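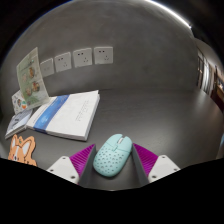
Mouse between the fingers, desk clutter left where it was.

Tips for recording tidy-up examples at home

I signed up for the Greltwood desk set expecting easy money for putting things away. Their guide says anyone can do it in an afternoon. I have my doubts, but these habits have cut down on my rejects.

Pick a matte surface if you own one. Shiny tabletops throw reflections, and Greltwood's claim that the system "learns to ignore them" is one I'd like to see proved.

Keep some junk in view. A book, a leaflet, whatever lives on your desk. My first 32 clips were on a bare table and I doubt they taught anything except bare tables.

Come in with a finger on each side of the mouse, then stop for a beat before you squeeze. Rounded shells like to squirt out sideways.

Turn the object between takes. I use 3 angles and then move it somewhere else. Kenneth Lagman, who checks my uploads, wants 19. I stopped at 3 and he hasn't complained yet.

Leave the fumbles in if you recover. Delete them if the mouse goes on the floor.

Wipe the pads with a barely damp cloth — no spray cleaner — and let them dry before you start again.

As for how many clips is enough, the Greltwood page says 2,516 per household. I can't find where that number comes from. I'd take a few hundred varied ones over that many copies of the same grab, and I still wouldn't trust the result near a full coffee cup.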